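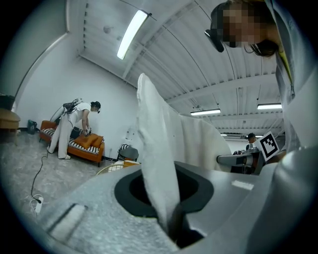 Folding and Straightening a Shared Lounge: Group Report

Written by Shiyu Yu, Tanner Gagnon and Sylvie Boychuk
Module tutor: Waldemar Michalski

1. What we set out to do

Our module asks each group to pick an ordinary household job and study it as if it were difficult. The group before us took washing up. We took the sofa and the linen, on the grounds that all three of us believed we already knew how to do both. This belief lasted until the first white cloth.

The question was modest. If a room has a sofa, some cushions and a pile of plain cloths, what does "tidy" mean, and can two people agree on it without a written rule? Tanner wanted to add curtains. He was outvoted.

2. The room

We worked in the ground-floor lounge at Murthy House. It has a gray speckled floor (Sylvie spells it grey and would like that recorded), white walls and an orange sofa that can be found in poor light. The sofa has two orange throw pillows and a black-and-white striped cushion. A wooden side table stands near it, and there is a black chair against the wall, which we agreed to leave alone and which consequently became the best place to put coats.

The orange pillows nearly disappear against the sofa, so a crooked one is easy to miss. The striped cushion hides nothing. Turn it slightly and the stripes tell everybody.

3. Method

Each session had a cloth part and a sofa part. One person folded while another straightened, and then they swapped. Whoever was left wrote notes in the Restik notebook, so called after the stationery shop it came from, whose paper does not care for fountain pens.

For the cloths we tried 2 folds. The first was the half-and-half: corners together, lift, let it hang, then down on the table. The second was Sylvie's grandmother's fold, done in thirds, which she demonstrated at a speed that made note-taking pointless. She was asked to repeat it slowly and found that she couldn't.

For the sofa we tried 2 layouts. In the first, all the cushions went to the right-hand end. In the second they were spread along the seat. We then asked 10 people from the corridor which one looked tidier, and wrote down their reasons where they had any.

4. What we found about cloth

Lifting is where it goes wrong. Hold a cloth up by one pinch and you get a tall flap on one side and a billow on the other, and the billow has its own plans. Held up by two corners it behaves better, but then both your hands are busy and there is nothing left to smooth it with except your chin. Tanner's notes contain a paragraph on the chin, which we have moved to the appendix.

The half-and-half was slower to start and easier to hand over to someone else. The thirds fold gave a flatter pile when Sylvie did it and something like a bread roll when anyone else did. Deok-su Kang, who helped with two of the sessions and had folded napkins at a wedding venue, thought we were starting from the wrong edge. We changed edges. The rolls became longer.

White turned out to be an awkward colour for the job. Every crease shows as a soft shadow, and it is hard to tell an intended crease from an accident. If we did it again we would ask for at least one cloth with a border.

5. What we found about the sofa

Seven of the people we asked preferred everything at one end. The usual reason was that it left somewhere to sit. Three preferred the spread layout, two of them because it looked "like a hotel" and the third because he was in a hurry.

We had expected a discussion of symmetry and had prepared a section heading for it. Hardly anyone mentioned it. People cared about whether the seat was usable and whether the stripes were straight, in that order. Straightening a cushion while bending over the sofa is also harder on the back than it looks, and we recommend doing it from the front with your knees bent.

6. Problems

We used 500 words of our draft on the definition of a cushion and have deleted them. Our two note-takers used different words for the same fold for most of January, so the early cloth notes can only be compared with some guesswork. We also never settled who decides when a cloth is finished. In practice it was whoever wanted lunch.

7. If we had more time

We would repeat the cloth part with towels, and ask people to tidy the sofa themselves before showing them ours. Shiyu would like to film hands only. Tanner would still like curtains.

Thanks to Deok-su for his patience about edges, and to the residents of Murthy House for letting us rearrange their sofa. The pillows were left at the right-hand end.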